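Netholm residents who sat through Monday's countertop toaster oven demonstration heard one number again and again: 35 percent less energy than a full-size range. The flyer did not say how it was measured.
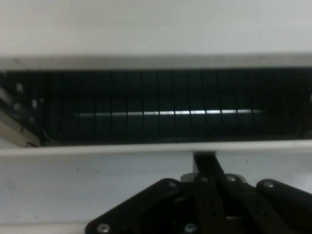
Grultotine, which is selling 350 of the ovens through the Orngate discount program, promises even browning as well. It offered no test results. The town has set aside 2000 dollars for rebates, and no independent check is planned.
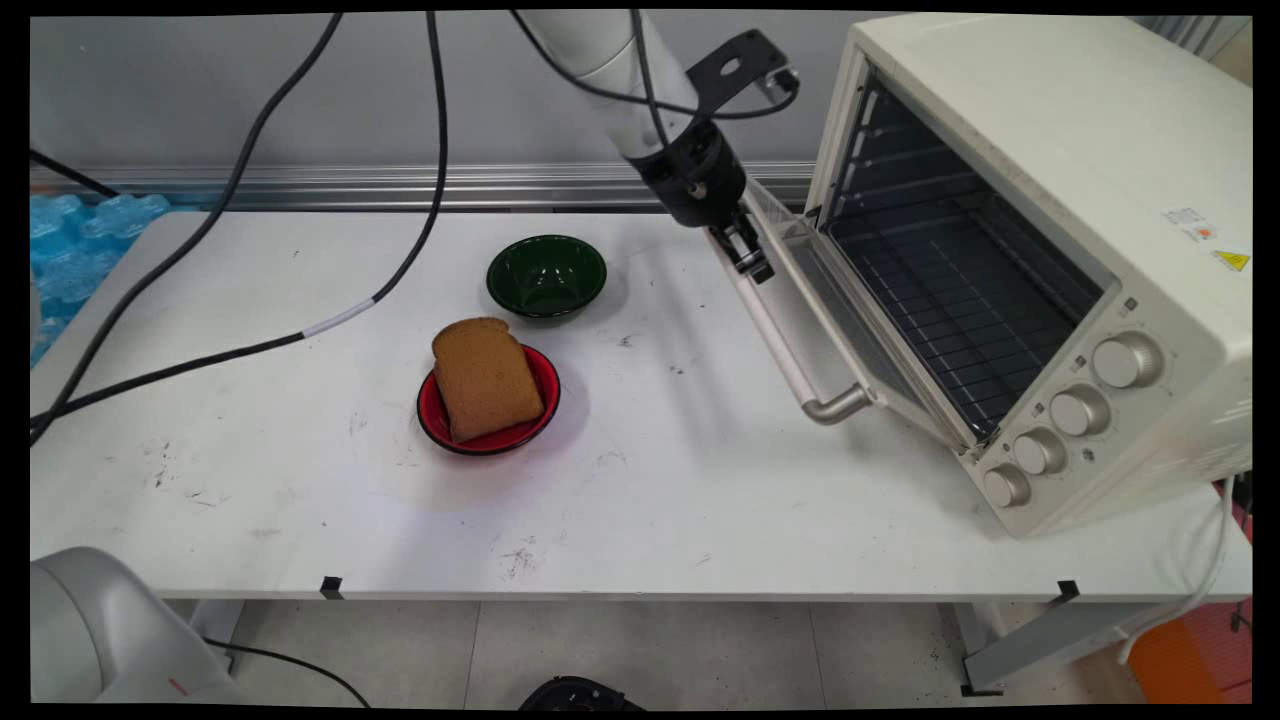

A slice of brown bread in a red bowl beside the open toaster oven.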